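Club notebook, February

Vandenham away, lost 2-1. Paredes started at left back and was caught upfield for both goals, once while still appealing for a throw.

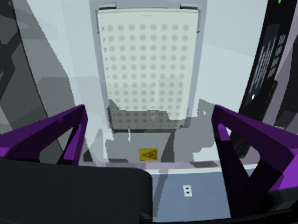
Who plays left back against Brevby?
Kpodo, if the hamstring holds. Otherwise Paredes again - with a map.

GPS vests: 94 sprints logged for Filali, who claims 101. Will not be refereeing this.

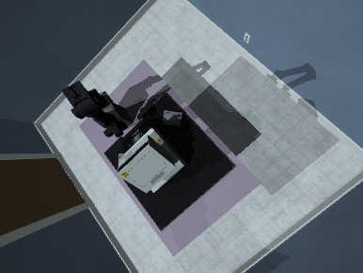
Black surface on the lavender mat.

Afia wants the 200 m repeats cut before the derby. So do the players, oddly enough.

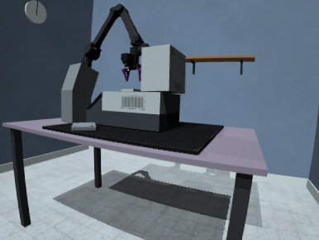 Table, long side, black mat on top.

Gate was 800, our best at home this season, and we drew nil-all

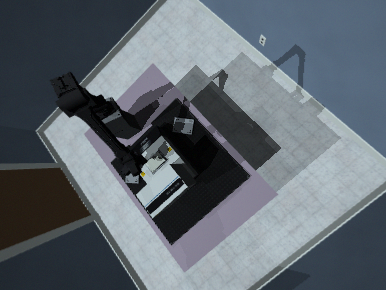

in a wind that took three goal kicks out for corners. Abena to redo the set-piece sheet.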